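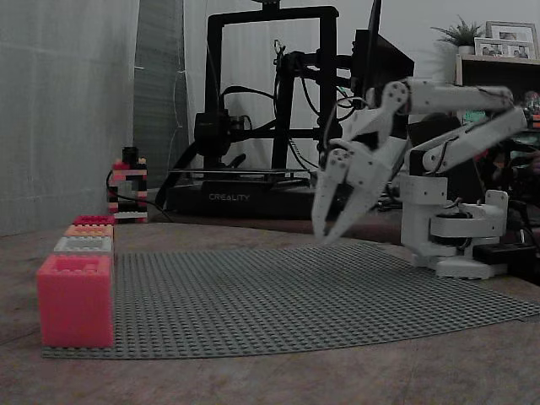 A large grey baseplate with rows of small studs.

Why do building bricks stick together?

Push two plastic bricks together and they hold. Pull them and they come apart again. There is no glue and there are no magnets. So what is going on?

Look at the top of a brick. The small round bumps are called studs. Now turn the brick over. The underside is hollow, with walls round the outside and often some tubes in the middle. The gaps between the walls and tubes are very slightly too small for the studs. When you press down, the plastic bends a tiny bit to let the studs in, then tries to spring back. That makes it squeeze the studs.

Squeezing causes friction. Friction is the force that slows things down when they rub against each other. It is what stops your shoes sliding on the pavement -- and it grips the bricks too.

The parts have to be made very carefully. A millimetre is about as thick as a bank card. Split it into 1000 equal slices and each one is called a micron. If a stud is even 20 microns too wide, the brick may be hard to pull off. If it is too narrow, the brick may feel wobbly.

Try it yourself

Join two bricks by one stud and pull them apart. Now join them by four studs and pull again. Which needs a harder pull?

Words to know
Friction: a force between surfaces that rub together.
Micron: one thousandth of a millimetre.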